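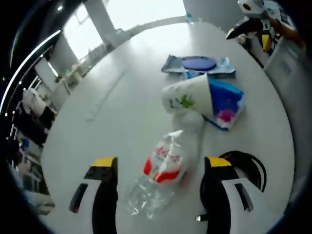
Table laid out for section 3: bottle and paper cup on their sides, gripper open.

Last updated: Sunday, September 6, 2020

3. Clearing the break room table with the hand gripper

Welcome to the part of the guide that most of our Bistedcombe staff ask for first! The Ikasier arm will be taking over the afternoon table round, and it learns that round from you, so please take your time and work the way you always have.

1. Put the bottle and the cup on the table, both lying down. Leave the lid on the blue mat.
2. Open the gripper all the way and bring it in low, with a finger on each side of the bottle.
3. Squeeze slowly until the yellow pads touch the plastic, then lift.
4. Set the bottle down in the return crate, open the fingers, and go back for the cup.

Note: Paper cups want a much lighter squeeze – think of picking up a ripe peach.

Caution: Keep the cable behind your wrist, and stop if it catches on anything.

Two people share each session and swap whenever they like. Once the arm has its 100 good rounds, the table duty comes off the rota and those minutes go to the stockroom desk, as agreed with the Zeststead office.

Comments (2)

shelf_nine: Does the swap count as a break? My wrist was sore by the end of the morning.

packing_bench: No, breaks are separate, it's on the new rota. Try resting your elbow on the table for step 3, helped me a lot.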